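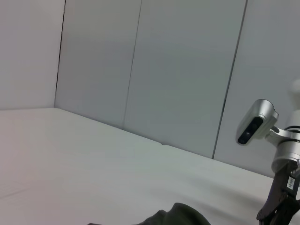
Two arms and a heap of washing: is this worth the bench space?

Print | E-mail

brackenfoot wrote:

Those of you who use the shared workshop at Pirnside will know we lost the far bay to the folding project in April. It has white walls round it now and a white table in it, and two arms that between them cost more than everything else in the building. Lizelle Rampersad is doing the build and she's been very open about it, so I'm not having a go at her. I'm having a go at the idea.

I have watched it three evenings running. It picks at a bit of green cloth, lets go, picks at it again. My gran could fold a basket of the stuff while telling you off. Can somebody who believes in this explain what we get at the end of it? I pay the same subs as everyone and I'd like somewhere to put a lathe.

Print | E-mail

lrampersad wrote:

Fair question and I'd rather have it on here than muttered by the kettle.

I never said it would do anyone's laundry by now. The aim for the first year was to get both arms talking to one controller without knocking into each other, and then see if they could find an edge on something soft. Rigid stuff was done by the end of the summer. Cloth is miserable. Every time you put it down it's a different shape, and a dark one is worse because the creases go nearly black on camera and the depth readings turn to mush in there. Have a look at what it has to make sense of:

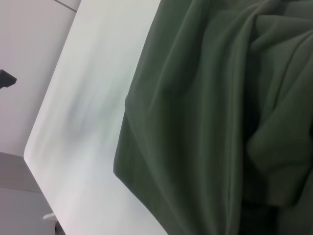
The green cloth on the table, seen from the wrist. The bottom right is the sort of patch that gives me grief.

Point at the hem in that. You probably can, down the left side where it curls over. Now write down how you did it so a computer can do the same.

Print | E-mail

tin_hat_tony wrote:

So use a pale one. Or a tea towel.

Also the bright white table can't be helping. I spent 11 years on inspection kit at Garncombe and the first thing we did on any job was get rid of shiny white surfaces. There's a smear across the middle of that tabletop which to my eye is the cloth reflecting in it. If the software thinks that's fabric you're chasing ghosts.

Print | E-mail

lrampersad wrote:

I did tea towels. They went well enough that I stopped learning anything from them. The smear might be reflection or might be blur from the arm moving, I can't tell from one still. A matt covering is on the list. The one on there already has a bump in it near the back wall that annoys me every time I see it.

Print | E-mail

moss_and_solder wrote:

I'm with brackenfoot on the space and against him on the rest. The lathe argument has been going since before the arms arrived and you've never had the money for the lathe.

What does bother me is the running cost. Who pays if an arm dies? I heard 2000 for a replacement gripper.

Print | E-mail

lrampersad wrote:

I pay. It's in the agreement, pinned up by the door. And 2000 was a quote for the pair from Sombatkul, which I turned down. The ones on there came second-hand.

Print | E-mail

brackenfoot wrote:

Right, but you've dodged the main thing. How often does it work? Never mind aims. Out of a go at it, with nobody reaching in to help, how many times does it end up with a folded item?

Print | E-mail

lrampersad wrote:

Last full session: 20 tries at picking up the waistband, 7 good ones. Complete folds, none. I wrote it on the whiteboard, nothing hidden.

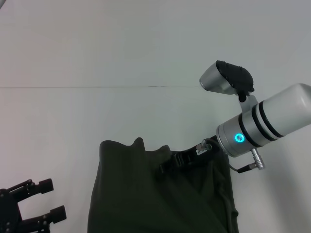 Right arm down at the waistband, left gripper open and waiting.

When the right one has a proper hold, the left should come across and take the other side. That second grab is where it goes wrong. Either the cloth has shifted by then or the left arm closes on air.

Print | E-mail

tin_hat_tony wrote:

That cable looping down from the wrist wants sorting before anything else. It's hanging right where the work is. First time it catches in a fold you'll pull the garment and the plug together, and then you'll spend a week thinking it's the software.

Print | E-mail

lrampersad wrote:

Yes, all right. I'll tie it back. I've been meaning to.

Print | E-mail

refilwe_m wrote:

Refilwe Msimang here, I look after bay bookings. Can I correct one thing: the folding project has the bay until 26th December and no longer unless it's renewed. Anybody who wants it after that can put a request in, lathe or otherwise. There have been no requests so far, brackenfoot.

I'll say as well that I don't think seven from 20 is a scandal. I also don't think it's an argument for another year. The Millby lot had a go at cloth and packed it in, and they had more people on it.

Print | E-mail

brackenfoot wrote:

Request going in tonight then.

Lizelle, thanks for giving the numbers straight, most wouldn't. I still think you've built a very dear way of prodding a pile of washing. If you get one whole fold with no hands in there I'll come and look at it, and I'll say so on here.

Print | E-mail

moss_and_solder wrote:

And the lathe money?

Print | E-mail

brackenfoot wrote:

Working on it.

Print | E-mail

lrampersad wrote:

Cable's tied back. Trying the matt covering next, if anyone has an offcut big enough for the table give me a shout.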